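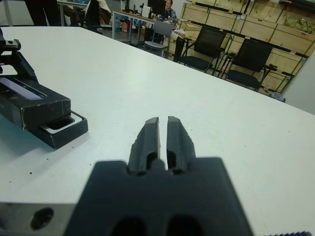
Wrist camera view at the Mirkilmont bench, gripper fingers and black box.

Posted in Project updates, August
By the Mirkilmont bench team

Progress report to the Pornar fund: box handling work, and the finger fault

This report covers the period since our last payment claim. Most of it is about a fault in the gripper that stopped us for part of the period, what we found, and what we want to do with the remaining money. The milestone table has gone in separately through the portal.

Where we are

The task we are funded for is opening a small box with a sliding inner tray, taking the tray out far enough to reach the contents, and closing it again. We had planned on 700 logged runs by now. We have 419. Of those, 89 ended in a fault stop, and nearly all of the stops are the same kind, described below. The runs that finished normally are good data and we are keeping them.

The arm and the wrist camera have been reliable. So has the logging software supplied by Estska, apart from one update that changed the file naming and cost us a morning.

What went wrong

The fault is that the gripper reports it is closed on something when it is not. The controller reads a rise in motor current as contact. In the fault runs the current rose early, the fingers stopped short, and the arm went on to the pull as if it had hold of the tray. Usually nothing happened except that the arm moved back with nothing in it and the run was marked failed.

On six occasions the opposite happened. The fingers did have hold of the tray but the controller did not believe it, so it closed harder. Two trays were crushed. In one of the six the box was dragged across the table and went over the near side onto the floor. No one was hurt and no one was within reach of the arm. We logged it as a safety incident anyway, as our agreement with you requires, and stopped all runs the same afternoon.

We lost time looking in the wrong place. The first idea was that the current threshold was set too low, so we raised it. That cut down the false stops and made the crushing worse. We put the threshold back where it was.

The actual cause was mechanical. One of the two fingers had worked slightly out of line on its mount, enough to bind near the end of its travel. The binding shows up as current, and the controller can't tell it from contact. The mounting screws had been done up by hand at the last finger change and not to the figure in the Mitsotakis-Vlachou manual. That was our mistake and not a defect in the part.

What we have changed

The fingers have been taken off, cleaned and refitted with a torque driver. The driver now lives in the drawer under the bench with the setting written on a tag.

Before the first run of each session the gripper is opened and closed with nothing in it and the current trace is compared with a saved one. If it is out, we don't run. This takes a couple of minutes.

There is now a hard limit on closing force that the task software can't override. It is set low enough that a tray survives it.

A stop strip has been added to the program so that the arm halts if the wrist goes past a set line near the side of the table. We should have had this from the start.

We also wipe the tabletop down more often. Bits of board come off the boxes as they wear, and although we have no evidence they caused any of this, they do not help when you are trying to work out why a finger is sticking.

Still open

We don't know how long the fingers will stay in line under normal use. The daily check should catch any drift, but we would like a spare pair on hand so that a bad check doesn't cost us a week. The spare pair is in the revised budget under consumables.

The work area is also a shared room, with desks beyond the bench. The arm can't reach them, and the floor is marked at the limit of its reach. Our safety adviser has asked for a second stop button on the desk side, and we agree. It is ordered but not yet fitted. Until it is, we only run with someone standing at the existing button -- this slows things down, as that person can't do much else.

Effect on the schedule

We will not reach the run target by the date in the agreement. At the present rate we expect to be one month late. We are asking for an extension to match, with no extra money beyond moving the unspent travel line into consumables. If you would sooner see the target reduced, the closing part of the task is the piece we would drop.

The incident form and the before and after current traces are attached to the portal claim.

This site uses cookies to remember your settings. By continuing to browse you accept our use of cookies. Manage preferences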